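Trailers for small films - talk notes, Temska, 6 May 2023

Slides are mostly black, don't wait for them. Water. Watch on the lectern.

START
Who here has cut a trailer. Hands. Who got thanked for it. (pause, let them laugh)
I cut the one for Kondale. Second feature, same director, first one did OK, so people had expectations. Love story, bus depot, lots of rain. No stars. One song people already knew.
Going to talk about the trailer, the song, the comments. In that order unless I run long, then skip comments.

THE FIRST CUT
Too long. Three and a half minutes. Everybody's favorite line was in it.
Gave away the wedding. Distributor (Skumon) loved that it gave away the wedding. Argument lasted most of October.
What I should of done: show them two versions on day one. Showed them one. If you show one they only have that one to pick at.
Play clip A. Don't talk over it. You always talk over it.

After clip: point at the 40 second mark, the look across the depot. That's the movie. Took me weeks to move it to the front.

THE SONG
Old hit, new singer, faster. Rights were cleared late, so the trailer was cut to a temp track and then the real one came in and nothing landed on the beat. Recut over a weekend.
Fans of the old version were furious. Furious for a week. Then a few of them started posting the new one at weddings.
Don't say the remake was better. It's not. It's louder.
Advice: if you touch a song people grew up with, let them hear a bit of the original tune first. Four bars even. We gave them none and went straight into drums. Would do that differently.

COMMENTS
I read all of them. 848 on the first upload. Don't do this.
Read out the nice one (card 6), then the one about the hair.
Real point: most complaints weren't about the cut, they were about the lead being somebody's nephew. He is somebody's nephew. He's also good in it. Trailer can't fix a casting fight, stop trying to answer it in the edit. I put in an extra crying shot to prove he could act. Took it out again. Better without.

RELEASE
Opened on 80 screens, which was Skumon's number, I thought it was too many. Still do.
Best house was the Worku, old single screen, balcony, terrible popcorn. 1,741 tickets there over the run. They played our trailer before everything, including a cartoon. Parents complained, then came back for the picture.
Lesson is call the theaters yourself. Actual phone. Ask what they're running you in front of. Some had never downloaded the file. One had it with the sound off for two weeks!!

IF TIME (check watch)
Teaser vs trailer. Teaser was 5 shots and a title. Did better per view than the full thing. Cost almost nothing. Cut the teaser first next time, before anyone has opinons.
Posters - skip unless asked.

CLOSING BIT
Play clip B, the final cut. Lights down if the booth is awake.
Say who mixed it, say it slowly, I forgot last time.
Then questions. Repeat each one into the mic. If it's the budget question, answer is no. If it's will there be a part two, script exists, no money yet, move on.
Hand back the clicker.
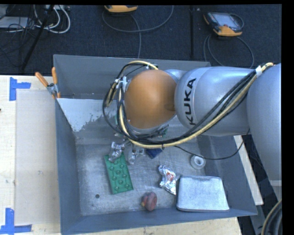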